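From: Lensa Admasu
To: stone-and-surfaces list
Subject: Re: Dark spot in gray marble, oil or water?

Anil Unnithan wrote:

> I have a gray marble counter with one dark spot the size of a jar lid
> about a foot in from the front edge. It has been there since March.
> No change in sheen that I can find. I have tried dish soap, a
> baking soda paste left overnight under plastic, and acetone on a
> paper towel. The acetone lightened it for a day and then it came
> back as before.
>
> Questions for the list:
> - Is this oil, or is it water that is slow to leave?
> - If oil, is baking soda simply too weak, or did I do it wrong?
> - Do I need to strip the sealer first? The previous owner used
> Brullia and I have kept that up.
> - Does it matter what I put on the counter from now on? My spouse
> says the bowls and boards are the problem and I say they are not.
>
> I would like to avoid calling in a refinisher for one spot.
>
> Anil

Anil,

I will take these in your order. My own counter is the same general kind of stone, and I have a similar mark on it, so some of what follows is from my notes and some is from what Laurier Cormier posted here last spring on poultices. His post is in the archive under "pulling oil" and is worth reading in full.

Oil or water. Water marks in marble normally fade within a day or two once the surface is left uncovered. Yours has been there since March, so plain water is unlikely unless something is feeding it from below. Check the underside if you can get to it. If there is a dishwasher or a drain line under that section, put a dry paper towel against the bottom of the slab overnight and look at it in the morning. If the towel is dry, treat the spot as oil.

The acetone result also points to oil. Acetone wiped on with a towel thins the oil near the surface and carries some of it away. The rest is deeper and moves back up as the solvent leaves. A spot that lightens and then returns to its old shade is a deep spot, and you need something that stays in contact and absorbs while it dries.

You say there is no change in sheen. Confirm this with a flashlight held low, almost flat to the counter, in a dark room. An etch shows as a dull patch with a definite edge. A stain shows as a dark patch with the same shine as the stone next to it. If you have both, pull the stain first and deal with the etch later. Polishing over oil only gives you a shiny oil spot.

Baking soda. It is usable but coarse, and it packs badly. From your description I think there are two separate problems. First, baking soda mixed with water does very little for oil, as water and oil do not trade places in the pore. Second, you left it overnight under plastic and then, I assume, wiped it off damp. The covered stage is for the liquid to go in. The uncovered stage is where the oil is drawn out, as the paste dries. If you skip that, you have mostly wetted the counter.

What I use:

Powder: Baltura white poultice powder, 113 grams, which is 4 ounces on a kitchen scale. This is more than one spot needs, but a small batch dries out while you are mixing it.

Liquid: acetone, added a little at a time, until the paste is like peanut butter. If it slumps when you tip the dish, it is too wet. Mix in glass or steel. Do not mix it in plastic unless you know what the plastic is.

Procedure:

Clear the counter entirely, including anything near the spot. Wash with a neutral cleaner and let it dry overnight. Wet the spot itself with a little acetone before the paste goes on. Spread the paste to 1/4 inch and go past the edge of the stain on all sides by the width of a finger. If you stop at the edge you can end up with a ring. Cover with plastic wrap, tape it down with painter's tape, and make a few pinholes. Leave for 24 hours. Take the plastic off and leave the paste alone until it is dry all the way through and starts to crack. Lift it with a plastic scraper, rinse, and dry. Then wait another full day before judging it. Stone that has just been under a poultice is dark everywhere and you will think it has failed.

Usual warnings on acetone: windows open, pilot lights off, gloves, no work near a gas range in use. Test on an offcut or at the back, behind an appliance.

Expect to repeat it. Laurier reported four rounds on one spot that was over a year old, with most of the improvement in the second and third. I would not go past that. If a round makes no difference compared with the one before it, the remainder is too deep, or it is not oil.

On that last point, rust is the other thing to rule out. Your spot is dark with no orange, so I doubt it. Iron stains need a different chemistry and the acetone mix will do nothing for them. Some of these gray marbles have brownish veins that are part of the stone, and people have spent a lot of time trying to remove those. Follow the color to either side of the spot. If it runs on into a line, leave it alone.

Sealer. You do not need to strip the Brullia first. It is a penetrating type, and acetone at this dwell time will take most of it out under the paste anyway. Plan on resealing that area afterward, but only once you are satisfied with the color. Sealing over a partly removed stain makes the next round slower. I allow two weeks between the last poultice and the sealer. Amrit Simard seals after three days and says he has had no trouble, so you may get other opinions.

If you want to know whether the sealer is doing anything now, put a teaspoon of water on clean stone and time it. Ten minutes with no darkening is acceptable for a kitchen. Use the same test in several places, as wear is uneven. The strip along the front edge usually goes first, from forearms and from wiping crumbs off toward the floor.

What sits on the counter. You are both partly right. A clean, dry bowl does not stain marble. What matters is what is on the underside of it and how long it stays. The ones I would watch:

Cutting boards. A board lying flat holds a film of liquid under it, and any juice or oil that runs off the side gets pulled in underneath and stays there. Boards with a frame or a raised rim are somewhat better on top and no better below. If yours has a handle on the side, it will get dragged by the handle, so put small silicone feet under it and lift it. Stand it on edge when you are done.

Steel bowls. The foot of a steel bowl can leave gray lines on light stone. These are metal transfer on the surface, and they come off with a mild abrasive cleaner meant for stone. They are not stains in the sense we are discussing.

Plastic mixing bowls. Harmless to the stone, but they are what people mix dressing and dough in, and there is oil on the outside by the time you set them down. I suspect this is the source of a good share of the round marks that get reported here. Wipe the base.

Cups and utensil holders. Any bare metal or unglazed ceramic base should go on a coaster or a felt disk. Check them when you clean, as the felt holds water once it gets soaked.

Knives. No issue for the stone, except lemon or tomato on the blade. That will etch within minutes. Lay the knife on the board.

For comparison, my own counter at the Hawthorne place. The slab is 124 inches long, sold to us under the yard name Flesano, and the mark is in the section where most of the prep gets done. 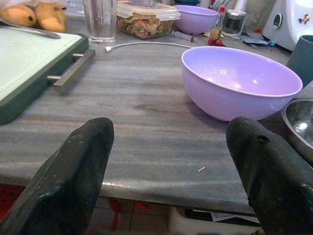

Hawthorne counter, prep section. Dark smudge near the center of the stone, board to the left, lavender bowl to the right.

The beige and faint brown in that stone are veining and run lengthwise. The smudge is the part I am concerned with. I have not poulticed it yet and am holding off until I can leave that section clear for three days running, which in this kitchen takes planning.

One thing I would ask you to do is keep a record. Put a gray card or a plain white index card next to the spot, shoot it at the same time of day with the same lights on, and do this before the first round and after each drying period. Memory is not reliable on shades of gray. Colleen Fortin has a one-page log sheet she sent around for the limestone thread, and it works as is if you cross out "limestone."

If the underside towel test comes back damp, stop there and post again before putting anything on top. A poultice over a leak will pull water and minerals up through the slab, and you can end up with a white bloom at the surface in addition to the spot you started with.

Two things I would need to know to say more: the slab thickness, and whether there is plywood under it or it sits straight on the cabinets.

Lensa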